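Incident Report, Second Draft

The first draft of Géza Medve's report ran to a page and a half and was returned by Arnstead with one comment in the margin: "Say what happened, then say what you think. Do not mix them." He opened a new file.

What happened was short. At twenty past four in the afternoon, arm 2 of the fruit sorting cell at the Stulby laboratory closed its gripper when it had been told to open it. The gripper held at full current. Géza had his left hand on the table at the time, with the forefinger between the fingers of the gripper, because he was turning a plum so that its shine faced away from the camera. The finger was bruised under the nail. The skin was not broken. He pulled the plug from the wall with his right hand and the gripper went slack.

He read this through and took out the word "short", which he had used of the event in an opening line, and which was an opinion.

The next heading on the form was Equipment and Normal Use. The arm was a small printed one with hobby servos, bolted down, driven by a controller board from Plireck. The task was to pick up toy fruit and put it in a bowl. A run lasted until the fruit was in or the timer reached its limit, and then somebody laid the table again and started the next one. The rule was that hands stayed off the table while the power was on. The rule was printed on a card. Arnstead had written it.
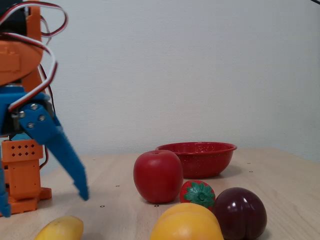

He had broken the rule on most days since it was written, and so had Dimitriou, who ran the morning shift. Switching the power off meant homing the arm afterwards, and homing took long enough to be annoying. With 200 runs to record before the end of October, they had both learned to reach in between runs, when the arm was parked and the software said IDLE in green letters. Géza put this in the report. He left Dimitriou's name out, then thought about it, went down the corridor and asked.

"Put it in," said Dimitriou. "If it's just you, they'll tell you off and leave the card where it is."

Under Sequence of Events he pasted the log. The controller had received an open command at the end of the run and had acknowledged it. It then received nothing for 400 milliseconds. Then the gripper servo reported a position that it could not have reached, well past its end stop, and the controller did what it was built to do with a position error, which was to drive the joint hard the other way. The other way was closed. The software had gone on showing IDLE throughout, as that word described the run and said nothing of the motors.

He spent the evening trying to make it happen again. He kept his hands in his lap and used a wooden spoon in place of a finger. The arm picked up the apple, let it go, picked up the strawberry, let it go. He ran it fast and he ran it slow. He warmed the servo with a hairdryer. At ten to nine he took hold of the servo cable with a pair of plastic pliers and bent it, a little at a time, close to the plug. At the third bend the gripper shut on the spoon and stayed shut.

He bent the cable back and the gripper did not let go. That was a separate fault and needed its own line in the report. Once the controller had decided where the joint was, it took no notice of better readings until it was restarted. He pulled the plug, took out the spoon and measured the dents in it. They were deeper than he would have liked.

The signal wire was broken inside its sleeve. It had been flexed at the same point on every run for weeks, and the strands had parted until only a few still touched. The outside of the sleeve looked sound. He cut it open along its length, taped it flat to a sheet of paper and wrote the date of fitting beside it.

Arnstead came in the next morning, looked at the sheet of paper and then at the spoon.

"Which of these hurt you?"

"The wire," said Géza. "And the controller. And me."

"In what order?"

He had not put them in order. The form had a box for Cause, about the size of a postage stamp, and he had been trying to decide what to leave out of it.
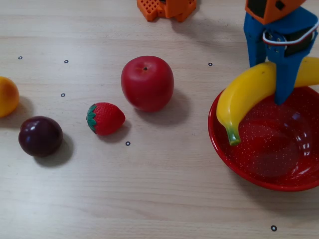 Would the emergency stop have helped?

Only after the finger was caught. The button was on the far side of the bench, out of reach of anyone leaning over to move the fruit, and it was wired to halt the program and leave the motors powered.

Arnstead asked him to write that down as well, so he added a page. The changes went under four headings. The stop button now cut the motor supply and sat at the front edge of the bench. The controller treated an impossible position as a reason to switch the joint off. The current limit on the gripper was lowered until it would hold an apple and could not dent a spoon. The servo cables were given a wider loop and replaced up to 3 times as often as before.

Homing was the last item. Dimitriou rewrote it over two mornings and got it down to a few seconds, and the power now went off by itself at the end of each run.

In the box for Cause, Géza wrote "See attached". Arnstead signed it, took the old card off the wall and put it in the file behind the wire.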